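Gilberg Household Recipe Collection – README

Version 3, last updated 22 February 2023

What is in here

The collection holds 426 recipes typed up from handwritten cards and a few spiral notebooks. Most come from the towns of Follon and Prunditz. The oldest cards have no date. The newest were written in the 1990s and already use oven temperatures and cup measures all the way through.

Each recipe is one plain text file. The file name is the recipe number followed by the title in lower case, with hyphens for spaces. The folder called index has a single table with one row per recipe.

Columns in the table

number – the recipe number, also written on the back of the card
title – as on the card, including odd spelling
source – Follon, Prunditz, Mancuso or unknown
type – bread, soup, main, preserve, sweet or drink
yield – as given, blank if the card has none
notes – anything written in the margins

Mancuso is the name on the cover of one notebook. All 91 recipes from it are marked that way, even where the same dish also turns up on a loose card.

How the text was typed

Spelling and line breaks were kept. Fractions are written as 1/2 and 3/4. Words that could not be read are shown as [?], and a guess is followed by a question mark in brackets. Crossed-out lines were left in and marked with the word struck, as the cook often went back to the first amount later on.

Oven settings were not converted. "Slow oven" and "good hot oven" are left as they stand.

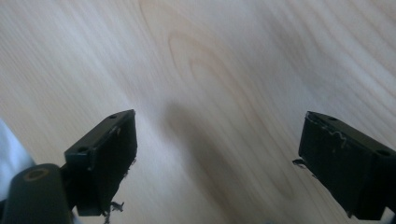 Why do some recipes appear twice?
Cards were copied between households and the amounts changed along the way. Both versions are kept if any quantity or step differs. Exact copies were merged, and the note field lists the numbers that were dropped.

Known problems

The preserve recipes have not been tested and some use methods that are no longer considered safe for home canning. Do not follow them for anything you plan to store.

There are 21 recipes with a missing second page. They end where the card ends.

The type column is uneven. Dumplings are under soup in some rows and under main in others – this will be cleaned up in the next version. Egg counts in the older cards assume smaller eggs than the ones sold now, so doughs can come out wet.

Changes since version 2

Added 40 recipes from the second Prunditz box, typed in December. Fixed the yield for the plum cake. Renamed the folder "misc" to "drinks".

Use

Free to copy, cook from and share. If you reprint a recipe, please keep its number so readers can find the original text.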